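Zollico planning package, 2 months in

Bought this to work out what a two-arm rack cell would cost us before signing anything. We look after server racks for Wostivstead and the boss wanted numbers by December. Paid 700 for the seat, it was 600 before the price went up, so dont wait like I did.

Setup is quick. Pick a table, pick arms, drop in a rack, done in 15 minutes. Reach checks are the good part. I had one arm budgeted, moved to two after a morning of trying it. Cheaper to learn that on screen.

Bad bits – the cost sheet. No line for spare grippers, none for cabling, shipping is one lump. I ended up exporting everything and redoing it by hand. Lehner quote import worked first try, the Cosar one lost the mounting plates and I had to type them back in.

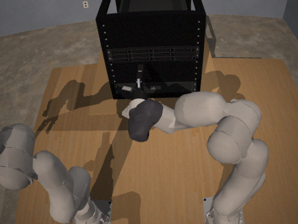
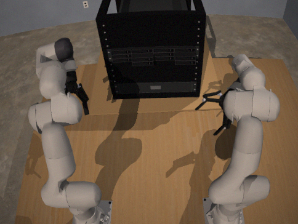
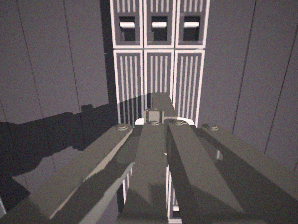 Renders from the rack cell job. First: one arm at the black rack, second: both. Last one: close view over the gripper fingers.

Shadows look nice but slow my laptop right down, turn them off for planning work. Wish the table size fed into the floor space figure, it doesnt. You have to enter it twice and the second box is burried in a menu.

Support answered same day, fair enough. Manual is thin on anything to do with money.

Would I buy again – yes for layout, no for budgeting. Keep your own spreadsheet. 4 stars if they fix the cost sheet, 3 for now.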